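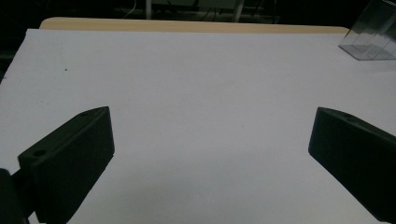

Open Day Report: Our Visit to Rampersad
Cadi Pritchard, group 4

I'll start with the bus, because the bus was late and it meant we missed the welcome talk. By the time Iolo and I had signed in and been given our visitor stickers, everyone else was already upstairs drinking squash and looking as if they knew what was going on. So if my notes on the history of the company seem thin, that's why. Margarida Vilela lent me hers but I can only read half of them.

Rampersad builds handling equipment for people who pack small things: buttons, seeds, tablets, that sort of stuff. The open day was in December and they'd set up demonstrations on both floors. We were told to pick one for the report and I picked the hand-held gripper, mostly because you were allowed to have a go on it (I'm not going to pretend it was a scientific choice).

How it works

The idea is that you teach the robot by doing the job yourself. You hold a gripper in your hand, with a camera on it that looks out past the two fingers, and you pick things up and put them down again. The recordings then go into the software, which is called Nundden, and the robot learns from them. The part I liked is that you don't need a robot in the room while you're recording. You just need a person, a table and a lot of patience.

Bleddyn Ifans ran the demonstration. He said they aim for 2000 recordings before they trust a new task, and I think the whole group groaned at once. He does a block of them each morning and puts the radio on.

The fingers are black and chunky, much fatter than I'd imagined, with small round holes in their top faces. I'd been expecting something thin and pointy like tweezers! I asked whether fat fingers made it hard to pick up small things and Bleddyn said yes, sometimes, but thin ones bend, and a finger that bends gives you recordings that don't match each other. They did try a thin pair in the summer and went back.

The table was set up with a plain white surface on top and a clear acrylic box towards the back. I wrote "looks a bit bare" in my notebook, and then felt silly when Ffion James asked the very sensible question of whether it would still work on a messy bench. The answer was "not yet". They start plain and add clutter later on, once the simple version is going well.

Having a go

We each got 10 tries at picking up a coat button and moving it across the table. I managed 7. Iolo got all of his, and mentioned it on the bus, and again the next morning.

It's harder than it looks. You want to watch your own hand, but you're supposed to keep the gripper pointing at the button so the camera gets a proper view of it, and that means holding your wrist at an angle that starts to ache pretty quickly. I also kept closing the fingers too early. Bleddyn said beginners nearly always rush the last bit, and he got me to count to two before squeezing. My last four tries were much better after that, so I'd pass the tip on to next year's group.

One thing I hadn't thought about is that the bad tries get saved too. Somebody goes through them afterwards and marks which ones to leave out. Margarida asked if the robot could learn from the mistakes as well and we had a long chat about it, most of which went over my head, but I've put it down as something to read up on for the spring project.

The rest of the day

After lunch (very good soup) we saw Flistix, their sorting line, which was loud and fast and had the biggest crowd of the day. There was also a stand for Dustanico, the firm that supplies their air filters, but we only had time to grab a leaflet.

What I'd change

I'd have liked to see one of our own recordings played back. We did the work and then it vanished into a laptop, and I never found out what my wobbly attempts looked like from the gripper's side. I've emailed Bleddyn to ask if we can have a couple for our class presentation and I'm waiting to hear back.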